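# Working out the budget for the second pair of arms

Mar 8, 2018

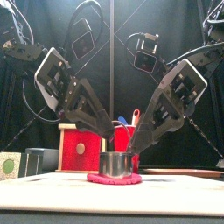
How much should you set aside beyond the price of the arms themselves?

I'd put in as much again for everything else, and then see what the quotes say. Our first budget had one line for the arms and one line called "sundries". The sundries line ran out before the end of the first month.

What we missed was mostly dull. Wrist cameras need mounts, and the mounts need brackets that fit your particular arm. The fixed cameras need something rigid to hang from. Cables wear where they flex, so you want spares of each length in a drawer from the start. Then there are gripper fingers. We bought one set per arm from Hetholm, and when a finger cracked we lost the best part of a fortnight waiting for the next one. This time spares go on the first order.

I have two quotes for the new pair. Ditar is cheaper on the arms but charges £900 for delivery and setup, and they won't take it off if we do the setup ourselves. Mamari includes delivery and gives 10 per cent off if we order before July. Mahtab Nouri went through both line by line and found that Mamari had left out the power supplies, which come to £2436 with the cabling. With those added the two totals are close enough that I'm no longer choosing on price.

Support matters more to me now. Pejman rang both firms with the same question about a noisy wrist joint. Ditar rang back that afternoon. Mamari sent a form.

The kitchen things cost very little by comparison and I've stopped asking for receipts for every pan and spatula. They have their own small line, topped up when it gets low.

Still to settle is the table. Simin would like a wider one so that both pairs can share a bench, and I'd like to keep them apart so that a fault on one doesn't stop work on the other. I've asked Kordestani for a price on each and will decide when they come in.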